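Does the Insulated Lunch Bag Deserve Its Good Name?
Project report, Everyday Products module
Submitted 6 August 2022

1. Why I chose this

Our module asked each of us to take one ordinary product and test a claim people make about it. I picked the small zipped lunch bag because everyone in my halls at Brutbridge seems to own one, and everyone says the same thing, that it keeps food fresh until the afternoon. I have never believed it. My own sandwiches come out of a bag at one o'clock feeling exactly like sandwiches that have been in a rucksack.

I did not set out to prove the bag useless, though my tutor wrote that on my proposal form. I wanted to know which part of it does any work: the fabric, the lining or the zip.

2. What people told me

I put a short questionnaire on the Flerinwood student noticeboard in March and had 278 replies. Most of the people who answered own a bag of this sort. When asked why they bought it, the commonest answer was looks, followed by price. Keeping food cool came third, yet nearly all of them ticked the box saying it does keep food cool. I find that hard to take seriously. Only 40 people had ever put an ice pack in theirs, and without one I can't see where the cold is meant to come from.

There are problems with the questionnaire. I wrote question four badly (it asks two things at once) and I have left its answers out. People who bother to fill in a form on lunch bags may also be fonder of lunch bags than the general public.

3. The bag itself

A dark navy bag with a denim look is typical of what is on sale. The shape is rounded at the top, and the zip follows the curve. That is pleasant to look at but it makes for an awkward opening. On a square box you lift the lid and see everything. With a curved slit you have to spread the sides apart and reach in past the zip, and a soft bag does not always stay spread.

The key ring on the zip pull is a better idea than I expected. A small metal tab is fiddly with cold fingers, and a ring gives you something to hook. I would still rather have a longer pull made of cord, and I suspect the ring is there mainly because it looks smart against the dark cloth.

The lining was the part I doubted most. In the open bag it is see-through plastic with a greenish tint. Plastic wipes clean, which I accept is useful after a leaking yoghurt. Wiping clean and keeping cool are separate jobs, though, and shoppers seem to treat a shiny inside as proof of both.

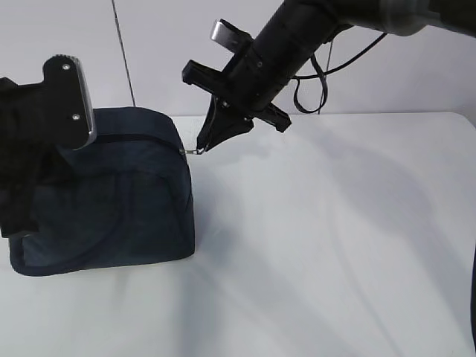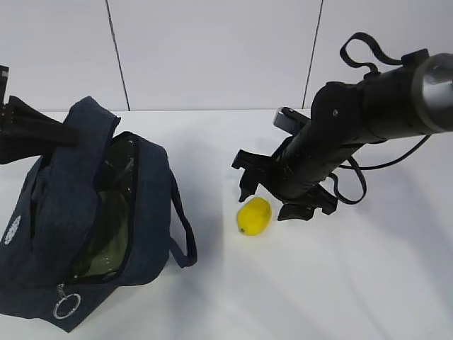 Figures 1 and 2. The navy bag on the white table: the zip pull at the side of the curved top (Fig. 1), and the bag unzipped with a lemon nearby (Fig. 2).

4. Using a lemon

I settled on a lemon as the standard item for the packing trials. It is firm, it doesn't make a mess, and it is near enough the size of the small fruit people carry. It also shows up well against dark cloth. The drawback is that a lemon is about the easiest thing you could ask a bag to hold. A banana would have been a harsher test, and the marker may fairly say I avoided it.

For each trial the bag had to be opened, the lemon put in and the zip closed again. I marked a trial as poor if the zip caught or if the bag fell over. Standing up with the zip shut is one thing – staying upright while being pulled about from the top is another, and I think this is where soft bags get more credit than they should.

5. What I think so far

Dalport, whose buying guide started this off, gives bags like this full marks for "everyday freshness" and never says how that was measured. I wrote to ask and got a leaflet back. The Ong guide is more careful and says only that a lined bag is easier to clean, a claim I can live with.

My view is that this is a decent carrying bag with a sensible lining. I can't say more about cooling until I have done the thermometer readings, which are planned for next term and will need a second bag of the same kind with its lining taken out.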